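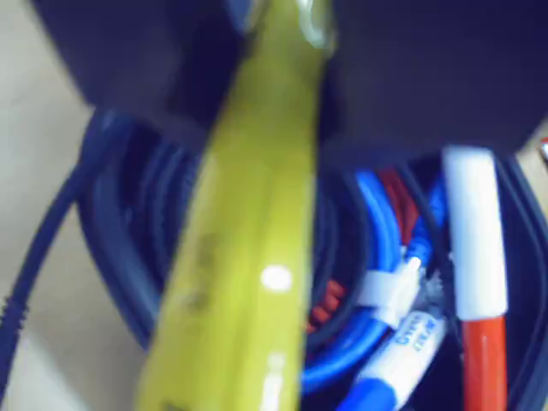 Yellow-green, up close.

A friend of mine, Edit Farkas, has started putting her bananas in a green plastic pouch from a company called Lokard. It's supposed to keep them fresh longer. She pays for refills. I asked her how much longer and she said "oh, way longer," so I asked compared to what, and she changed the subject.

I have no quarrel with Edit, but I've read a lot of fruit storage advice lately and most of it falls apart if you poke it. Wrap the stems in plastic. Separate them from the bunch. Hang them on a hook so they "think" they're still on the tree. I lived for two years above a produce shop in Cornano, and the owner kept his in the cardboard box they came in.
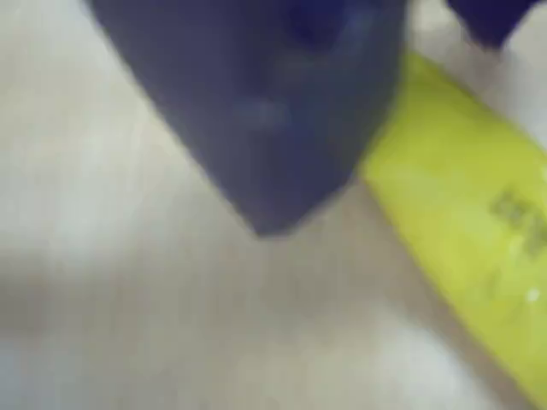
Dark blue beside the yellow.

So in December I bought 4 bunches and tried it at home. One had wrapped stems, one was split up, one hung from a hook, and one was left alone on the counter. By the end the hook bunch looked the worst, mostly from hitting the cabinet door. As for the other three, I wouldn't bet a dollar on telling them apart.

Kwok-wai Yeh wrote in to say my kitchen is too warm for a fair test. 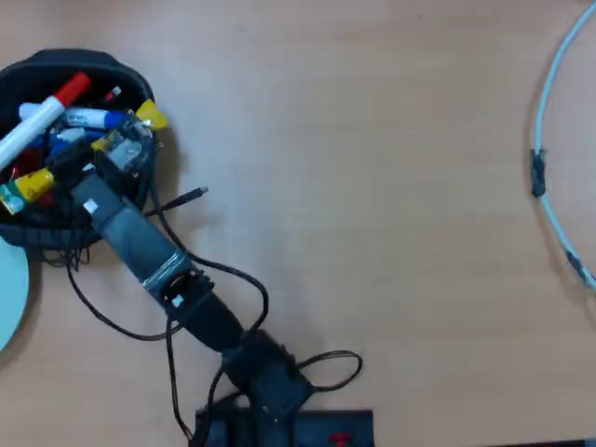 He may have a point. It's an old apartment and the radiator does what it wants. But if the trick only works in a cool kitchen, the people selling it could say so on the package, and they don't. They say "up to" a lot. Up to is a wonderful phrase. I could run up to 60 miles tomorrow.

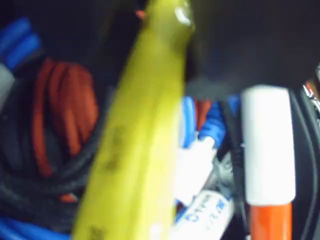 So what do I do with mine?

I buy fewer of them, greener, and put the spotty ones in the freezer for bread. Peel them first, or you'll be hacking at a black log with a butter knife like I was last winter.

Edit is bringing me a spare pouch next time she visits. I'll try it, with the heat turned down.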